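# The Case for Eating Late

When I moved to Hillton, my neighbors ate dinner at half past five. I thought it was a joke for the new person. In the town where I grew up, no stove was lit before eight, and a guest who came at seven was given bread and told to wait in the yard.

I have lived here long enough to eat early when I am invited. Still, I want to defend the late meal, which many people now call unhealthy. They speak only of the stomach. A dinner is also the end of the work, and if you eat at half past five, the work comes back after it. You wash the plates and then you open the bills.
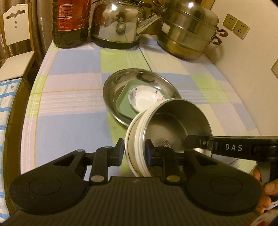

Is it harder for children to eat at eight? For the first weeks it is, and then they take a bigger snack after school and forget that there was another way.

My friend Lowri Mostyn disagrees with me strongly. She gets up at five for her job at the Burel bakery, and for her a late dinner is a kind of punishment. I accept this. A person who must sleep at nine should not listen to me.

But most people on my street do not get up at five. They eat early by habit, and then at ten they stand in the kitchen with cereal. I did it myself for 30 days last September, to be fair to the other side. I slept the same. I ate more crackers.

What I missed was the hour before the meal. My mother cut onions slowly and my uncle read the newspaper aloud, including the prices of sheep. We were hungry, so we were a little bad-tempered, and we talked about serious things. After the food we were too content to argue.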